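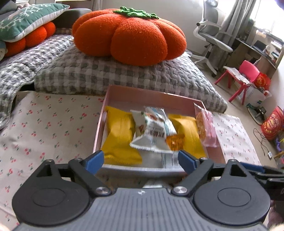 Section 4. Good practice for recording sessions in homes

You have the Tumau hand gripper charged, paired and calibrated, so now the fun part starts. This section covers the house rules for recording grasps in a real home. Please read it all the way through before your first session, even if you have recorded with us in the lab. Homes are wonderful places to work – every shelf and drawer is a new problem – and the rules are a little different there.

4.1 Before you start

1. Get the signed consent sheet from every adult who lives in the home. A yes on the phone does not count.

2. Agree on which rooms are in and which are out. Write the room names on the session card.

3. Turn off or turn over any screen that could show mail, messages or account pages. Put away letters, ID cards and family photos.

4. Leave the rest alone! Blankets, cushions, bags on the floor, a full desk: this is exactly what the Gusomow set is for. Do not tidy up to make the task easier.

5. Walk the path you will take with the gripper in your hand. Move trailing cables out of your way, or choose another spot to stand.

6. Wipe both jaw pads with a lint-free cloth and let them air dry.

Caution: Do not use alcohol wipes on the pads. They harden the surface, and small wrappers will start to slip.

4.2 Setting up a soft-surface task

Beds and sofas are a favorite of ours. Everything shifts a bit when you touch it, and you learn a lot about your own hands in the first ten minutes.

1. Place the container on the bedding with its open side up. A shallow tray or a box with low walls works best for a first session.

2. Put in items of mixed size and stiffness. Wrapped snacks are great for this: crimped edges, shiny film, clear film, some lying flat and some standing. Five packets in one box is plenty.

3. Let items overlap. A packet half hidden behind another one is a good target, so please keep it.

4. Check that both jaws can open fully inside the walls. If they touch on both sides, pick a wider container.

5. Start recording with the jaws open and hold still for two seconds before you reach.

Note: Loose paper in the box, such as a slip or a receipt, may stay if it carries no personal details. Read it first.

4.3 During the grasp

1. Move at the speed you would use to hand someone a cup of coffee.

2. Close on the body of the packet. Crimped ends tear.

3. If you miss, open the jaws, back off and try again in the same take. Missed grasps are real data and we love having them. Never delete one.

4. Keep your free hand out of the box. If the box slides, let it slide.

5. Stop at once if a person or pet comes into the work area. Press the trigger twice to mark the take as paused.

Caution: Keep fingers clear of the linkage arms while the gripper is closing. The pinch points are between each arm and the body.

Caution: Never record with open food. If a wrapper splits, end the take, throw the item away and clean the pads again.

4.4 Labels and limits

Give each take a short plain name: surface, container, target. "Bed, box, snack packet" is perfect. Spanos, our upload tool, rejects names longer than 58 characters.

The memory card holds 362 takes at the standard setting. Change it when you get the low-space tone, and never in the middle of a task.

Replace the jaw pads every 3,000 closes. The counter is in the Sutberg menu under Service, and you reset it by holding the trigger down while you select Pads.

4.5 Who to ask

Consent and privacy: Athina Papadakis
Hardware, pads and calibration: Sveva Carbone

Send odd results too. Sveva keeps a folder of strange grasps and would be delighted to add yours – give the take name and the pad count.

Section last changed: Sunday, January 26, 2025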